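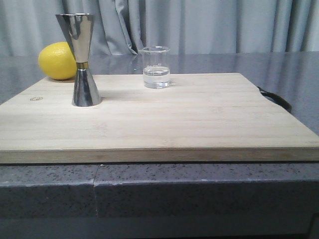 Home Beverage Skills, Unit 2: Measuring and the Work Surface
Kekach Evening School, handout revised 12/07/2021

1. The jigger
A double jigger has two cups joined at the narrow ends. Usually the bigger cup holds 2 oz and the smaller one holds 1 oz, but sizes are different between makers. Please test yours with water and a kitchen scale before the first class.

Hold the jigger level, near the mouth of the glass. Fill to the rim, then turn it over in one movement. If you pour slowly, the liquid runs down the outside of the cup.

2. The board
Bamboo is hard and does not like long soaking. Wash by hand, dry both sides, and stand it on its edge for the night. Small dark marks in the grain are normal and do not need sanding.

3. Lemon
Roll the lemon under your palm for 10 seconds, then cut it across the middle. Squeeze only what you will use in the lesson. Strain the juice before you measure it, or the pulp takes space in the cup.

Homework: make the Fulura lemonade (page 14) two times, once with the jigger and once with a spoon. Write down which one was more sour.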